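Backyard Birds and Community Counts — Speaker Notes

By Tuulikki Heiskanen
October 2021

14 shares | 2 comments

Opening remarks

Welcome the audience on behalf of the Hillard Field Naturalists and acknowledge the traditional custodians of the land on which the session is held. Tonight's subject is the monitoring of small garden birds in the Hillard district, with particular attention to the superb fairy-wren and the eastern spinebill. Thank Lenni Vainio for preparing the survey maps. Questions will be taken at the end.

Why the survey was established

The Hillard Garden Bird Survey was set up in response to concern among members that small birds were being lost from the older streets as gardens were cleared for paving and lawn. Anecdotal reports were plentiful but could not be compared with one another. Members agreed on a standard method: a household chooses one fixed vantage point, watches for 20 minutes in the early morning, and records every species seen or heard within the property boundary. Birds passing overhead are noted separately.

For the current survey year, 354 completed sheets were returned. Pause here for the district map. Point out the gap on the western side near Teuber Creek, where participation remains low.
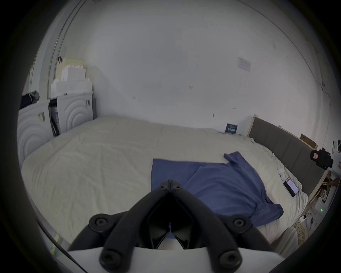
Blue t-shirt laid out on the bed.

The superb fairy-wren

Colour is the feature most members of the public remember, and it is also the most common source of error in the returns. The male in breeding plumage carries bright blue on the crown, ear coverts and upper back. Females, young birds and many males outside the breeding season are brown, and are frequently entered on the sheets as "unknown" or, less often, as sparrows. Remind the audience to look for the cocked tail. The female has a reddish-orange patch around the eye, which the non-breeding male lacks.

Fairy-wrens are weak fliers and are reluctant to cross open ground. A street of well-planted gardens will hold a family group where a single excellent garden surrounded by lawn will not. The Society's recommendation is therefore directed at neighbours as much as at individual owners: dense, prickly shrubs at knee to shoulder height, planted so that cover continues along the fence line.

The eastern spinebill

The spinebill is a small honeyeater with a long, fine, down-curved bill, well suited to tubular flowers. In Hillard it is recorded most often from April onward, when birds move down from the ranges. Correas, grevilleas and epacris are all visited, as are the salvias and fuchsias in older gardens. Mention the members' planting guide, available at the rear of the hall. 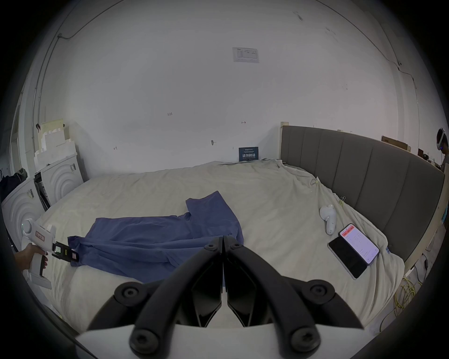
Bill shape is the second point on which observers benefit from practice. A honeyeater's bill is slender and often curved, whereas a finch's is short and conical and is used to crack seed. New observers may find it helpful to compare a bill with something familiar. The two curved black jaws shown here, angled inward until their tips nearly meet, give a fair sense of two parts closing toward a point, although a spinebill's upper and lower mandibles curve in the same direction. Encourage members to sketch the bill before consulting a field guide.

Cats, windows and water

Keep this section brief. Cats should be confined, particularly during the nesting season. Window strike can be reduced with external screens or closely spaced markings on the glass. Bird baths should be shallow, raised and cleaned regularly, with a shrub close by for cover.
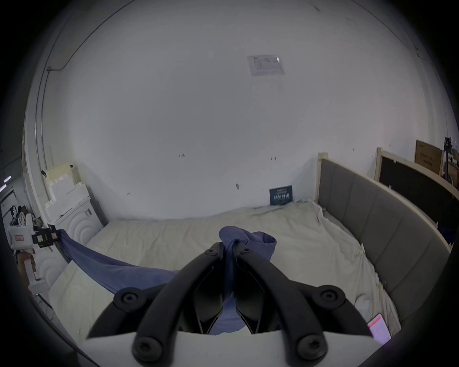 Where a bath has been installed, observers should continue to use their original vantage point. Moving the chair to face the water makes the new results impossible to compare with the old ones.

The Nomument Reserve planting

Members have been allotted 200 tubestock for the reserve edge adjoining Plurkik Lane. Lenni Vainio will coordinate the site layout. Gloves and tools are supplied; sturdy footwear is required.

Questions

Allow time for discussion. Survey sheets should be placed in the box beside the door.

Subscribe to our newsletter for survey dates and meeting notices. You may unsubscribe at any time.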